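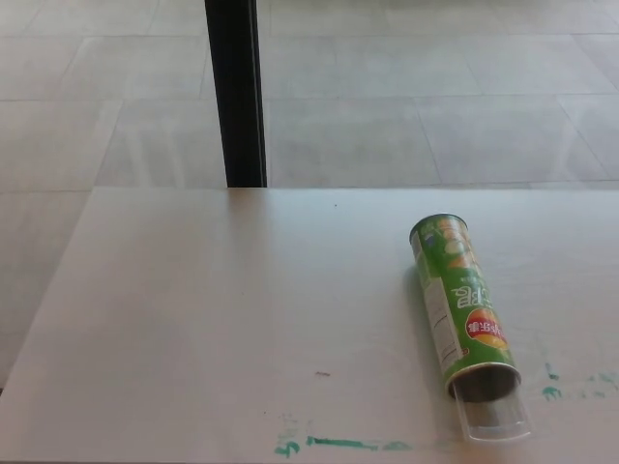

Cyril Marsden reckons we should stop calling it a chores project until the machine can put a lid back on something and throw the rest away without being told which is which. Fair enough! I've pinned that to the top of the list.

Tue 19 November – table clearing, Plaltness arm

Today was the snack can. Green one, lying on its side on the white table, clear plastic lid pulled partly off. I like it as a test because any five-year-old would sort it out in a second, and for us it is three or four awkward problems stacked on top of each other (it's round, so it rolls; it's light, so it skids; and the lid is see-through, so the depth readings go to mush right where we need them).

Grasping the body is good now. Really good! With the new pads from Flakora the fingers close on the can without pushing it off first, and out of 5 tries we only lost 2, both when the approach came in too near the rim. In January we couldn't have got one.

The lid is another matter. The planner kept treating can and lid as one long object, then aimed for the middle of it. Dennis Cropper suggested going for the metal rim at the closed end and working backwards along the can from there, and I think he's right – the silver shows up well against the table even when the clear plastic doesn't.

Wiping next. There are teal marks on the tabletop and a small reddish one, and I want them left alone until the Padilla cloth tool is on. The stain finder was trained on more than 500 pictures of kitchen worktops, hardly any of them plain white, so I'm keen to see what it makes of specks that small.

So can it tidy a table yet? Slowly, in bits, with one of us near the stop button. But picking up a loose round thing from a bare surface was the bit I worried about most and it's nearly dull now, which cheers me up no end.

To do: slow the wrist on approach, ask Zeten about the side light, charge the spare battery, try the lid first and the can second.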